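Kitchen table tips for recording pick-and-place examples

Posted October 26, 2020

Most of the clips we send in for the Ludier set are made at home with hand-held grippers, one in each hand. These tips come from 401 sessions of moving fruit and vegetables in and out of a box.

Use food you already have. Mix whole oranges with cut halves, and cover the cut faces with cling wrap. Wrapped pieces are harder to grip and the system needs plenty of them.

Open the jaws wide before you reach into the box – wider than feels necessary. Go in slowly and close on the middle of the piece.
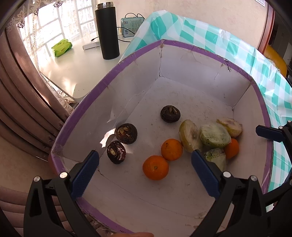
Mawuli Ackah wrote in to say he keeps the fumbled grabs as well, as long as the piece ends up where it should, and that his clips from August were accepted that way.

I'd do the same, but label them. A fumble marked as a clean grab is worse than no clip at all.

Change the layout between takes. Push things closer together, turn a cut face the other way, swap left for right. Eight takes of one layout will teach it very little.

A plastic tablecloth is fine and wipes down easily. Leave some clear space for setting things down.

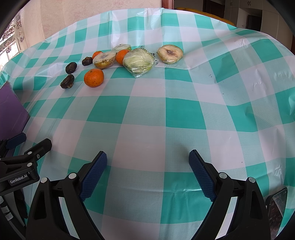
Start and finish each take with the jaws open and still for two seconds. It makes trimming much easier.

Wipe the finger pads with a damp cloth when you change foods – juice builds up in the grooves. Check the wrap too, and replace any that has torn.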